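September
Efthymia Koutsoukos

Chapter 6
Gathering Examples

In the chapters before this one we spoke about learning as if the examples were already there. We had a table of inputs and a table of correct actions, and the question was how to go from the first to the second. In the present chapter we go one step back and ask where the examples come from. Students often want to pass quickly over this part. I ask them to be patient, for most of the failures that I have been called to look at in my working life had their beginning in the examples and only their end in the model.

6.1 What counts as one example

For a robot arm that must move objects on a table, one example is one complete attempt at one task, done under the guidance of a person. We call it an episode. It begins when the arm leaves its rest position and it ends when the operator presses the stop key. Between these two moments the system writes down the camera images, the angles of the joints, the opening of the gripper, and the command which the operator gave at every step. A sentence in plain language goes together with the episode, such as "put the marker in the brown basket."

The word "complete" needs some care. An episode in which the operator misses the object, goes back, and takes it on the second try is complete. An episode in which the cable of the hand controller came loose in the middle is not complete, and it should be removed the same day, while the operator still remembers it. In the laboratory at Hosgate, where I learned this work, we kept the broken episodes in a separate folder with the intention to repair them later. We did not repair a single one.

The sentence also deserves attention. Two operators will describe the same action in different words, and this is good for the learner as long as both descriptions are correct. It is less good when one of them writes "box" for every container. Before the first session, the operators should sit together and agree which names may be used for each object. They may agree on several names for one object, but one name should not belong to several objects that stand on the table at the same time.

6.2 The running case: Domanik

Through the whole chapter we will follow one collection, which we call Domanik after the name of its software. It was made at Nadport by a group of 7 operators who worked in two shifts. The goal was modest. The arm should learn to take a small household object from a tray and put it in a basket, or to take it out of the basket and return it to the tray. The plan asked for 1000 episodes. After the review, which is treated in Section 6.5, a part of them was rejected and had to be recorded again.

The group chose baskets for a practical reason. A basket has an opening which is easy to reach from above, but its rim stands higher than the table, so the arm must learn to lift the object before it moves sideways. A flat plate would not teach this. A deep bucket would teach it, but the gripper would hide its own work from the wrist camera during the release.

6.3 Setting the table

Before each episode somebody must arrange the objects. We call this the setup, and it takes more thought than the beginner expects. If the basket stands always in the same place, the learner will discover that it can ignore the camera and simply repeat one motion. The training error will look excellent. Then a visitor moves the basket by the width of a hand, and the arm drops the object on the bare table.

For this reason the Domanik group wrote down three rules for the setup.

First, the basket changes its position and its angle between episodes, inside the area which the arm can reach. The operator should not choose the position from habit. At Nadport the positions were printed on a sheet in random order, and the person who arranged the table followed the sheet from top to bottom.

Second, objects that do not belong to the task remain on the table. A learner which has seen only the target and the basket will be confused by any third thing.

Third, the light is allowed to change, but it should be noted. On Monday mornings the blinds at Nadport were usually open and in the evening shift they were closed. Woven and shiny surfaces can look quite different in these two conditions, and a model trained on one shift alone did poorly on the other.

The views that the learner receives are not those that a person standing in the room would have. The wrist camera moves with the hand, and the fingers of the gripper are in nearly every image that it records. Beginners sometimes propose to cut the fingers away or to paint over them. I advise against it. The position of the fingers relative to the object is among the most useful things the image contains, and the learner will need it at the moment of the grasp.

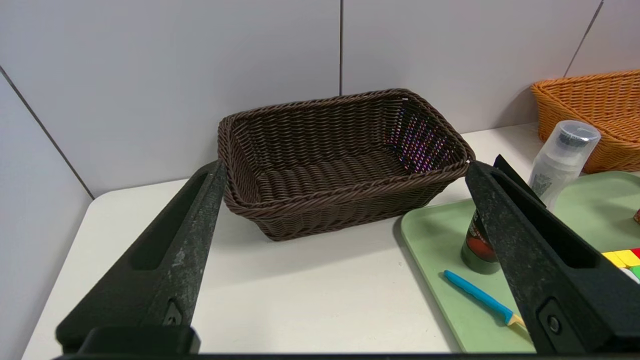
Figure 6.1. Wrist camera view with the empty brown basket between the gripper fingers. The tray with the pen or marker, the can and the bottle is on the right.

When you look at Figure 6.1, note how much of the tray is hidden by the right finger. The can is partly behind it. If the instruction were "pick up the can," the learner would have to decide from a partial view, or move the arm first and look again. Both are reasonable behaviors, and the examples should show both. Note also the second basket, the orange one, behind the bottle. With two baskets in view, the instruction "put the marker in the basket" is no longer clear, and the sentence must name the color.

6.4 How many examples are enough

There is no general answer, but there is a useful procedure, which I take from my colleague Ververidis. Train on a small part of the collection, then on a larger part, and draw the rate of success against the number of episodes. While the curve still rises, continue to collect in the same manner. When it becomes flat, do not collect more of the same. Change something in the setup and look at the curve again.

In Domanik the rate of success on familiar positions reached 93 percent and stayed there. On new positions it was much lower, and

Related in this volume
Chapter 5: Cameras and What They Miss
Chapter 7: Cleaning and Reviewing Episodes
Appendix B: Setup Sheets for Table Tasks

Contact the author | Copyright Efthymia Koutsoukos, all rights reserved | Back to top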